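Section 4. Two-arm set-up, bagging task

Norkville Robotics Club, build guide. Read section 3 first if the arms aren't clamped down yet.

You need two people for this, one on the leader arms and one on the laptop. Allow 60 minutes the first time. Less after that.

4.1 Before power

1. Check both bases are tight on the rail. Grab and wiggle. Any movement, do the bolts again.
2. Run the camera cable up and over in a loose loop, then down the arm. Leave slack at the wrist. A tight cable pulls the plug out when the wrist rolls and you lose the recording.
3. Camera mount screws finger tight plus a quarter turn. They go into printed plastic, they strip.
4. Power leads go behind the rail, never across the table.
5. Emergency stop within reach of the laptop person. Press it, release it, make sure it clicks.

CAUTION: supply off at the wall before you plug or unplug any motor. We lost a wrist motor in September from doing it live.

4.2 Power up and home

1. Supply on. Wait for the lights on both base boards.
2. Start the Wiklow panel on the laptop. Left arm should come up as 1 and right as 2. If they're swapped, swap the USB leads, don't edit the config.
3. Hold each arm up by the forearm and press Home. Don't let go till it stops moving.
4. Open and close each gripper 5 times. Listen for clicking. Clicking = finger screw loose, see section 7.
5. Look at both wrist camera views. You want the finger tips in the bottom of the picture, both of them. If only one shows, the mount is twisted.

Note: homing fails now and then on the left arm. Power off, count to ten, try again. If it fails three times tell Hildegard Kleinschmidt, she has the spare board.

4.3 Laying out the table

1. Basket to the right, bag to the left, inside the reach of both arms. Toolbox at the back against the wall.
2. Fruit and veg in the basket. Mix the shapes. Foam sleeves stay on the ones that have them, the grippers mark soft skin otherwise.
3. Open the bag by hand first and shake it out. New bags stick to themselves and niether arm can sort that out.
4. Left gripper takes the bag by the neck. Gather the plastic so there's a good bunch between the fingers, a single layer slips.
5. Right arm does the produce.

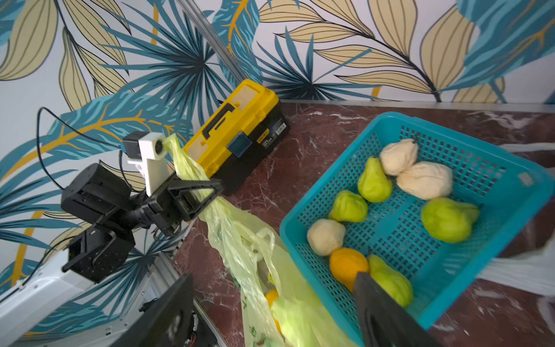
6. Set grip force to 27 on the left and 17 on the right. Those are panel numbers, not newtons. Go higher on the right and you bruise things, lower and the chayotes drop.
7. Move the right arm slowly over the basket and down to the bottom. It must not touch the rim. If it does, shift the basket, not the arm base.

CAUTION: hands out of the reach area once the leader arms are live. Dropped fruit stays dropped until the stop is pressed.

4.4 Recording a run

1. Laptop person says "ready", waits for an answer, then presses Record.
2. One item per pick. No throwing, no dragging along the bottom of the basket.
3. If you miss, open, lift clear, and try again in the same run. Missed picks are fine to keep.
4. Stop when both grippers are still. Type your initials and the bag type.
5. Copy runs to the Hollmann drive before you leave. The laptop fills up quick.

Note: for the Citemow heat we need runs with different starting layouts, so move things about between takes. Same layout every time is no use to us.

4.5 Packing up

1. Lower both arms to rest by hand, then supply off.
2. Lens caps on. Both.
3. Wipe the finger pads with a damp cloth, fruit juice makes them slippy.
4. Anything split or bruised goes in the food bin, wiht the foam taken off.
5. Sign the sheet on the door.

Faults and fixes are in section 7.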